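Pressemitteilung
2024-11-23

Das Museum Grivness sperrt im Februar wieder auf, und diesmal mit dem Dachboden!

Ich darf das endlich schreiben, und ich freue mich seit Wochen darauf: Unser kleines Heimatmuseum bekommt ein neues Stockwerk. Oben unterm Dach, wo bisher nur Kisten und alte Vitrinen standen, zieht die Sammlung Panasiuk ein – Spieldosen, Drehorgelwalzen und ein paar Uhren, die zur vollen Stunde einen ziemlichen Lärm machen.
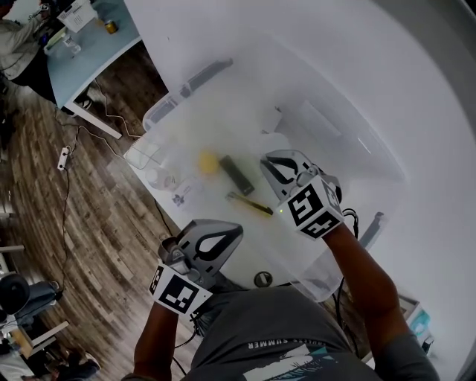

Die Sammlung umfasst 2000 Stücke, und natürlich passen die nicht alle auf einmal hinein. Wir zeigen zum Start rund 60 davon und tauschen zweimal im Jahr durch. Wer also im Frühling kommt und im Herbst noch einmal, sieht fast eine andere Ausstellung (ich habe meine Lieblingsdose schon für die erste Runde durchgesetzt).

Die Räume

Drei Räume sind es geworden. Im ersten geht es um die Werkstätten, im zweiten um Jahrmarkt und Tanzboden, und der dritte ist zum Hinsetzen und Zuhören gedacht. Die Vitrinen hat die Tischlerei Rotel gebaut, sehr flach, damit auch Kinder hineinschauen können.

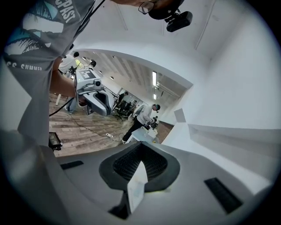 Leihgaben aus Wisthorpe

Dazu kommen zwei große Orchestrien aus dem Musikmuseum Wisthorpe, die bis zum Ende des Sommers bei uns bleiben. Eines davon spielt jeden Nachmittag, das andere ist leider zu empfindlich und wird nur angeschaut. Die Treppe nach oben ist übrigens breiter als früher, und einen Aufzug gibt es jetzt auch!

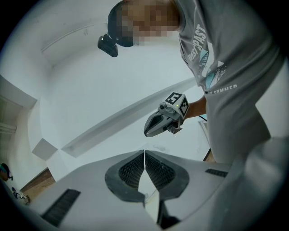
Eintritt und Presse

Am Eröffnungswochenende ist der Eintritt frei, danach gelten die alten Preise. Schulklassen melden sich bitte vorher an, weil der Hörraum schnell voll ist. Pressekarten und Bildmaterial schicke ich gerne zu, eine kurze Nachricht an das Museumsbüro genügt.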